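Dropped Grips on Film-Wrapped Items: What We Found and What We Don't Believe Yet
Siu-fong Siu, final report, Automation Project Lab, August 7, 2026

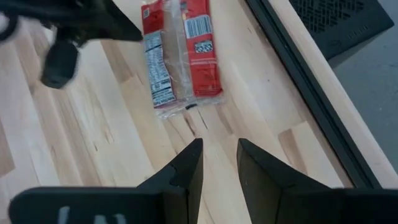

1. Background

The Likcombe cell is a two-arm setup on a wood tabletop. Its job is simple to say: pick up a packaged item, lift it, pass it to the other gripper, put it down in a tray. In May the cell started losing items wrapped in clear film. The snack packs were the worst. The fingers closed, the controller reported a good grip, the arm went up, and the pack stayed on the table or fell off halfway.

The earlier group blamed the film. Their handover note says "plastic too slippery, recommend rubber tips" and that is the whole analysis. I was asked to fit the tips and write up the improvement. I fitted them, and I am not convinced there is much improvement to write up.

2. What counts as a failure

The controller marks a pick as successful if the fingers stop before they are fully closed and motor current is over a threshold. It does not check again after the lift. So a pack that is pinched by its end seal for half a second counts the same as a pack that reaches the tray. The success rate in the old log is really a rate of fingers touching something, and I would not compare any new number with it.

For my runs, a pick was good only if the pack was in the tray at the end. I watched every one and wrote it down by hand.

3. Test

I ran 38 picks with the original bare fingers and 38 with the rubber tips, which came from Plosley. Same kind of pack, same closing speed, finger force set to 30 percent of maximum. I put the pack down by hand each time and did not try to make the angle the same, which I now regret, see section 6.

Bare fingers lost packs. Rubber tips lost packs too. The difference was 2 picks in favor of rubber. With a sample this size I could get that by placing the packs a little more kindly in the afternoon.

4. Where the fingers land

More useful than the totals was looking at where the fingers were when they closed. The pack in the picture at the start of this report has a flattened, crimped seal at the lower end, and the open fingers are on that side of it. The seal has nothing solid in it. If the fingers close there they get film, and film folds.

In my notes, most of the lost picks are marked "end" and most of the good ones "body." The rubber tips did not change this. A rubber tip on a piece of folded film is still holding a piece of folded film.

My best guess is that the vision step finds the outline of the whole package, seal included, and works out the grasp point from that. Clear film over pale wood may also make the outline jump from one try to the next. I have not proved either one. The vision module is from Ferorix and we only get the final grasp point out of it, so I cannot see what it thinks the edge is.

5. The safety part

During one bare-finger run a pack came loose during the handover and the second arm kept moving to the pass position with nothing to receive. I reached in for the pack. The arm did not hit me, but the only reason is that it was already slowing down. The cell has a stop button and I did not press it first, which was my mistake.

The software made it worse, though. The status light stays green after a drop, because as far as the controller knows it is still holding something. The lab manual says the handover is "protected by grip monitoring." I don't think that sentence should stay in the manual. The pause after a grip is 2000 milliseconds and nothing is checked during it, so there is plenty of time to read the current again.

6. Problems with my own test

I knew which tips were fitted when I judged each pick. The pack angle was uncontrolled. I reused packs, and the film got more wrinkled as I went. All the bare runs came before all the rubber runs, so wear on the packs and the change of tips are mixed together.

7. Recommendations

Add a second current check after the lift, and stop both arms if it fails.
Turn the status light amber on any failed check.
Move the grasp point in from the end of the package and repeat the test, with the angle fixed and the tips swapped in mixed order.
Hold off on buying more rubber tips until that is done.

Dr. Salameh has asked for the repeat test before the next group takes over the cell. My handwritten pick sheets are in the lab binder behind the wiring diagrams.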